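**Shared kitchen and reading corner, Bratska House: proposed rules on book returns**

**H_Goossens** (moderator)
January 2019

Members are invited to comment on the draft rules for the lending shelf before they are put to the residents' meeting in March. The draft proposes a loan period of 24 days, with no more than two books per household. Books are to be returned to the office on the ground floor. Comments should be confined to the draft.

**rgeerts55**

I support the loan limit. I do not support returns to the office, which is closed when most residents come home from work. The table in the kitchen has served this purpose for years and should be named in the rules as the place of return.

**Elis Jenkins**

I must disagree with the previous speaker. The kitchen is a place where food is prepared, and bound books suffer there. The Van Damme atlas was returned last year with grease on 2 of its maps. The cost of repair was met from the general fund, to which all households contribute whether they borrow or not.

**rgeerts55**

The atlas was left beside the cooker. I am speaking of the table against the brick wall, on the far side of the room.
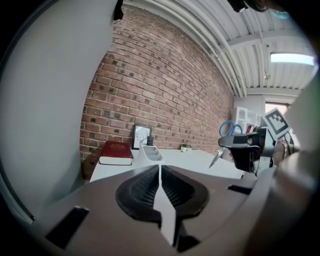
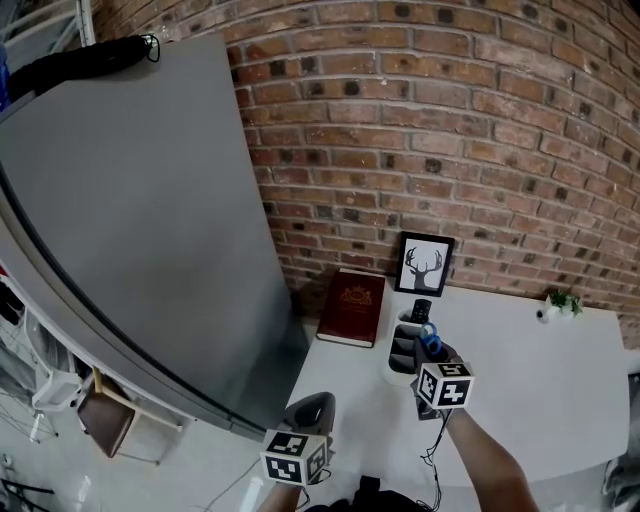
My proposal is that a covered box be provided and that the shelf monitor empty it on Mondays. Skerner sells a suitable model for 55 euros.

**wk_hung**

Would the box be locked? If it is not, a member could return a book in good faith and still be held liable for its loss. The draft says nothing on liability, and paragraph 4 ought to be amended whichever place is chosen.

**Elis Jenkins**

I agree with Mr Hung on paragraph 4. I maintain my objection to the kitchen and would accept a box in the entrance hall.

**H_Goossens** (moderator)

Both proposals have been noted and will appear on the agenda as separate items. Mr Hung is asked to send his wording for paragraph 4 to the office in writing. The loan period has drawn no objection so far and will stand as drafted.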